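Vilosach Housekeeping Certificate
Unit 5: Hard Floors - Clearing, Sweeping and Reading the Surface
Handout for the Monday session
Instructor: Iker Villanueva

Bring this handout to class along with your Unit 2 notes on dust and grit. The practical is at the Nernbridge house again. Wear flat shoes with clean soles. The first hour covers the material below, and the rest of the session is floor work in pairs.

1. What we mean by a clear floor

A floor is clear when nothing is on it that can be picked up by hand. It is swept when nothing is left that a brush will move. It is clean when it has been washed and dried. These are separate stages and they get separate lines on the room sheet. Do not mark a floor as swept if there is still a pen lying in the middle of it.

Most of the trouble on polished stone comes from skipping the first stage. People see a few bits and go straight for the mop. A wet mop pushes paper scraps into the joints, and a small hard object dragged under a mop head can scratch the polish.

2. Hand broom and dustpan

For a small area, or for the bottom of a staircase, use the short broom and the long-handled pan. Lay the pan flat with the lip facing the broom. Hold the pan still and bring the dirt to it. Short strokes work better than long ones on a polished surface, where light scraps of paper tend to skate.

Check the pan before you empty it. Paper goes in the bin. A metal tube, a cap, a pen or anything else that somebody may want back goes in the found tray.
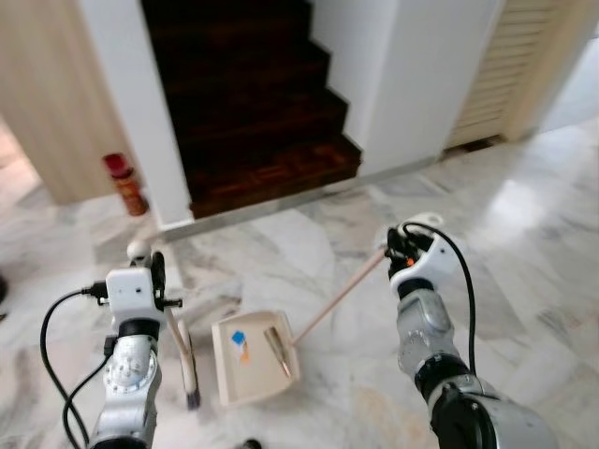

3. Sorting what is on the floor

Stand at the edge of the room and look across the floor before you walk on it. Decide what each thing is and where it goes. We use four groups.

Keep: tools, bottles with a lid, anything with a case or a cap.
Ask: loose parts, offcuts of wood, labels with printing on them.
Recycle: flat cardboard, clean paper.
Bin: tape, thread ends, crumbs, torn scraps.

Cords need their own mention. A thin white cord on a pale floor is easy to miss and easy to trip on. Find both ends before you pull. If it leads to a tool, coil it and put it away with the tool.

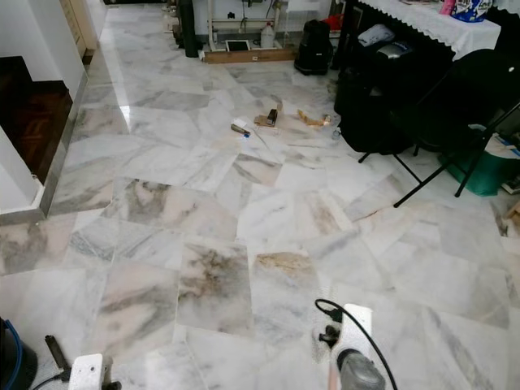

Fig. 2. Items in the middle of a marble floor: a tool with a blue tip, pieces of wood, a small clear bottle and a thin cord.

If you can't decide on an item in a few seconds, put it in Ask and move on. The tray gets sorted with the householder at the end of the job. On the last practical several pairs spent more time talking over one piece of wood than they did sweeping, so please keep it moving.

4. Marks that will not sweep up

Marble has veining, and it also stains. You need to be able to tell them apart, or at least to know when you can't. Some points to go on:

Veining often runs as lines or cloudy bands inside the stone. A stain may have a soft, fuzzy edge and sit across the veining.
Veining has no feel. Run a fingertip over it. Grime can sometimes be felt as a slight drag.
Dirt collects along joints and in front of furniture legs.
A mark that fades when wiped with a damp white cloth, and leaves color on the cloth, is surface dirt.

Do the cloth test in one corner of the mark with plain water. No vinegar, no lemon, no bathroom descaler. Acid eats marble and leaves a dull patch that only repolishing will take out. The stone soap in the kit is Firberg 859, a neutral soap, diluted as it says on the label. If plain water and Firberg don't shift the mark, write it on the room sheet with the position of the tile and leave it alone. 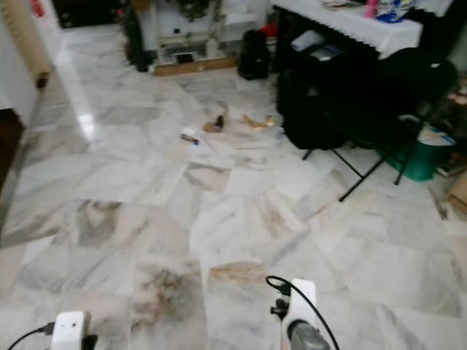 Fig. 3. Dark blotch on one tile, tan discoloration on the next. Small objects still to be picked up.

In your notes, describe a mark by color, edge and place. "Brown-black, fuzzy edge, one tile" is useful to the next person. "Dirty floor" is not.

5. Sewing corners

A room with a sewing machine in it needs slower work. Pins and needles are the main concern, and they lie flat in the joints between slabs where a broom can pass right over them. Before sweeping, go over the area with the Goicoechea magnet bar, held just above the floor. Then pick up by hand, then sweep toward you and away from the table.

Leave the tabletop as it is unless the room sheet says otherwise. Fabric, packets and bags on a sewing table may be laid out in an order that matters to the person using it.

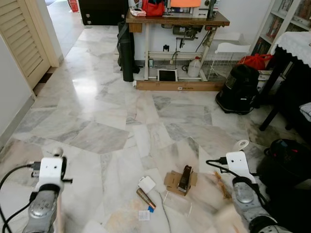

Fig. 4. Cardboard and small items on the floor, with the sewing table against the wall behind.

Flat cardboard is picked up last of the large items, and lifted straight up. Things get left on it and under it. Look at the underside before you put it in recycling.

6. For the practical

Each pair has 27 minutes. One person clears and sorts, the other sweeps, then you swap at the doorway. Fill in the room sheet as you go and hand it to Iker before you leave.

Reading for next time: Unit 6, Washing Stone Floors, first two sections only.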